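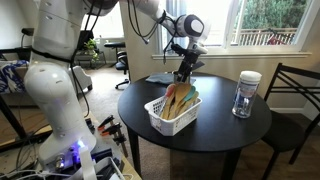 Riedl Handguide 2: review after one season of demonstrations

The Handguide 2 is a teaching package for robot arms. It consists of a leader arm that clamps to a bench, a foot pedal with two switches, a wrist force sensor and the recording software. The operator moves the leader, the robot follows, and the software writes joint positions, gripper opening, force and camera streams to a single file per demonstration. There is also a direct mode, in which the robot's own arm goes slack and is pushed through the motion by hand.

We have used it at Prillbridge since January, on household pick-and-place work. The total now stands at 3,604 recorded demonstrations, of which 1,084 were made in direct mode. Operators were Marlies Oberholzer, Hưng Châu and me. We paid the list price and Riedl has not seen this text.

Installation

Unpacking to first motion took one afternoon. The leader arm needs a rigid surface. Its supplied clamp has a short throat and did not reach past the lip of our bench, so we used ordinary bar clamps, which hold better anyway. The cable from the leader to the controller is stiff and should be longer by half.

Calibration asks for five poses and reports a residual error. Repeat it if the residual changes after the leader has been moved. The manual puts this step in an appendix. It belongs on page one.

Remote mode

Tracking is good. Slow motions are followed without visible lag, and fast ones are filtered, which the operator feels as a slight drag. The filter has three settings. The middle one suited all three of us. The lowest passes hand tremor straight to the gripper, and the highest makes small corrections near an object nearly impossible.

Force feedback is present but coarse. Contact with a table top is unmistakable. Contact between a finger and a single spoon handle is not. Our utensil task shows the limit well: a perforated plastic basket of spoons and spatulas stands on a small round table, and the gripper has to come down from above, close on one handle and lift it clear of the others. The handles lean and cross. The fingers touch two or three things on the way down, and the leader renders all of it as one soft push. Operators end up working by eye. Marlies stands where she can see between the fingers. Hưng prefers the wrist camera view on the monitor, and his approach paths are visibly straighter in the plots.

Wooden handles gave less trouble than silicone heads. A finger that brushes silicone on the way up tends to drag the neighbor along, and the recording then shows a lift with two utensils. Whether to keep such a file is a question of policy. We discard them.

The pedal deserves a paragraph. Left switch engages and disengages the leader, right switch marks a segment. Disengaging lets you reposition your own arm while the robot holds still, and without it a long reach across a table would be tiring. Re-engaging is handled properly: the robot does not jump, the offset is stored, and motion resumes from where it was. The pedal slides on hard floors. Put a rubber mat under it.

Direct mode

Pushing the arm by hand gives a better sense of contact, and new operators reach usable results sooner. Regula Fuchs, on loan to us for a week, made clean lifts in direct mode on her first morning and needed until Thursday to match them with the leader.

There are two drawbacks. The operator's hands and sleeves are in the camera streams, so the images are of limited use for training a policy that will later see no hands. Gravity compensation is also slightly off when the arm is extended. Ours sinks slowly if released with the elbow high. Riedl support supplied a payload table that reduced the drift but did not remove it. Enter the mass of your gripper and cables with care — loose cables between upper arm and wrist count, and their pull changes with pose.

Our practice is to use direct mode to find a workable approach, then to record the set in remote mode.

Software

The recorder is plain and stable. It crashed twice, both times with a full disk, and neither crash damaged earlier files. Playback runs the demonstration on the robot at reduced speed, a quick way to find bad calibration. Trimming is nondestructive.

The labeling screen is weaker. Tags cannot be renamed once used, and search is limited to exact matches. We have "spatula" and "spatulas" as separate tags and will have them forever. Export is limited to 300 demonstrations per batch. Wendelin Hollenstein wrote a script that loops over the batches, and it works, but a product at this price should not require it.

Compared with the Wedent Shadow

We had the Wedent on trial before buying. Its leader is lighter and its force feedback finer, and for insertion tasks I would still choose it. It has no direct mode and its pedal is an extra. The files split each camera into a separate folder with separate clocks, and aligning them cost us more time than the recording did.

Verdict

Recommended for tabletop work with moderate contact. Not recommended for tight insertion, or for a lab that depends on fine force data. Order the long cable and a second set of finger pads with it. The pads wear on the inner edge first, and Riedl's delivery time for spares was three weeks.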